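Product Review: Corik Woven Storage Basket, Large
Reviewed for the Mikasard Household Goods Bulletin by Fatemeh Sharifi

The Corik large basket was assessed over the month of September as part of the Bulletin's continuing review of storage items suitable for shared apartments and small offices. The unit was purchased at the regular retail price and was not supplied by the manufacturer.

Corik describes the product as hand-plaited from natural fibre, with a stated load limit of 100 newtons. It is sold without a lid or liner. The herringbone weave is the principal attraction of the design, and the colour varies from golden tan to a darker brown between strands. Purchasers who require an exact match between two baskets should inspect both in person before ordering.

The body is cylindrical and narrows slightly toward the bottom. Reviewers found that this shape takes up less of a tabletop than its capacity would suggest, although square items such as binders and boxed tissues leave unused space along the sides. Rolled hand towels, scarves and balls of yarn were stored without difficulty.
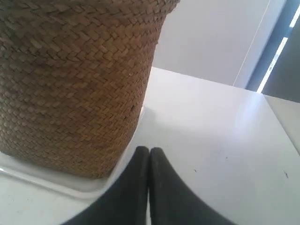 Stability was satisfactory on smooth surfaces. Kamran Taheri, who carried out the handling portion of the review, recommends a rimmed tray beneath any plaited basket kept on light-coloured furniture. A tray collects the small fragments that natural fibre sheds in its first weeks and allows basket and contents to be moved together. Shedding from the review unit was moderate at first and had largely ceased by the end of the month.

Cleaning is limited to a dry brush or the upholstery attachment of a vacuum. The care card advises against immersion and prolonged direct sunlight. The card is printed in very small type and does not state how a loose strand should be secured; an enquiry to Corik on this point, reference 3172, was answered within two business days.

The basket is recommended for light household storage in dry rooms. It is not recommended for laundry areas or bathrooms. Readers seeking a washable alternative may consult the Bulletin's earlier assessment of the Iva felt bin.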